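Can we scatter ashes at Lurnness, and does the funeral home have to be involved?
Posted in: Funerals and Memorials

Pirkutcombe_gardener
Hi all! We're planning a scattering for my aunt in September and I'm so happy with how it's coming together. She adored the beach at Lurnness and walked it every summer. Sayce handled the cremation and they were wonderful, but now the ashes are at home with us and I'm not sure what comes next. Do we need the funeral home there? Do we need permission from anybody? There will be 7 of us, plus a very old dog. We'd love to go early, maybe 6 a.m., with a thermos and her favorite songs.

It won't be a black-suit kind of day at all (she'd have hated that!). Everyone is wearing blue, and the T-shirts are getting sorted out on the spare bed this week.
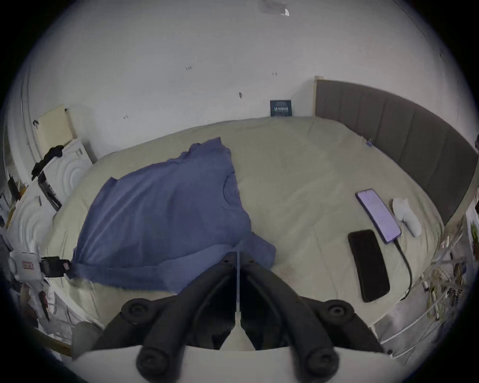
tidewatcher
No, the funeral home doesn't have to come! Once the ashes are released to the family, you can hold the scattering yourselves. What you do need to check is who owns the beach. Part of Lurnness is town land and part is private, and the rules are different for each. Call the town office in Hollby and ask for it in writing. We did ours there and it was one of the loveliest mornings of my life, so please go ahead and do it. Stand with the wind behind you, get low, and pour slowly. If you want to go out by boat, ask about the ocean rules too, there's a distance from shore and a report to send in afterward.

marigold2
do it!! we did my dads with 2 big scoops from the kitchen and everybody got a turn. bring wipes

Hollby Lane
Great advice on the wind. I'd add: look at the tide table before you settle on 6 a.m., as a low tide means a long walk over wet sand for older relatives. Keep the cremation certificate with you in the car. Also, ask Sayce if they'll set aside a small portion in a keepsake container. Ours did it in ten minutes and my sister is so glad to have it. If you'd like flowers, loose petals are perfect, just leave the ribbon and wire at home. I hope the songs are loud!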